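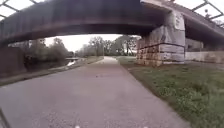 Towpath notebook, October, afternoon session

Got down to the canal at 3 with the whole club plus two chargers we forgot to charge (my fault, I had the list). Sky was white and flat all day, which the path follower loves. No hard shadow edges on the asphalt to get excited about. The only really dark stretch of the course is under the bridge, so that's where we spent most of our time.

Quick recap for whoever missed last week. The Clendport student challenge wants the robot to follow a paved path on its own, stay off the grass, stay well away from the water, and stop when a person steps out. You get three attempts and they keep the best one. We're still on the Manalo code from spring with my new path edge finder bolted on top, and the edge finder is what I wanted to beat up today.

Run 1, started well back from the bridge. Lovely and straight for the first bit, then it started drifting right. I'm pretty sure it's the grass edge. The grass grows over the asphalt in a ragged way and the fit wants to follow every little tuft, so the line wobbles and the robot wobbles with it. I raised the smoothing and went again.

Run 2, better! Still a little nervous near the pier but it kept going. Killed it by hand before the bridge because the log disk was full. (Please, please clear the old logs before we leave the shop. I've put a sticky note on the lid.)

Run 3 was the one I cared about, in under the girders and out the other side with the exposure left on auto. The far end of the path washes out to almost nothing when the camera is adjusting for the shade, and the edge finder loses the left side completely. That's the canal side, so not the one I'd pick to lose. It dropped to slow mode like it should and I stopped it there.

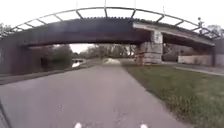 Stevholm, reading this over in the shared notes, reckons I'm fixing the wrong thing and should lock the exposure for the asphalt, let the sky blow out, and only touch the edge finder after that. Fair enough, it's a one-line change and I should have tried it on the spot.

Other stuff, in no order. The Konder battery was at 26 percent when we packed up, lower than I'd like after four short runs (the last one was just driving it back to the cart by remote). The left front wheel has a squeak again. Somebody has my 3 mm hex key and I want it back!

To do before next time: locked exposure, rerun the same stretch, and try it from the other direction too, so the water is on the right. Also print the challenge rules, the phone copy is useless outdoors.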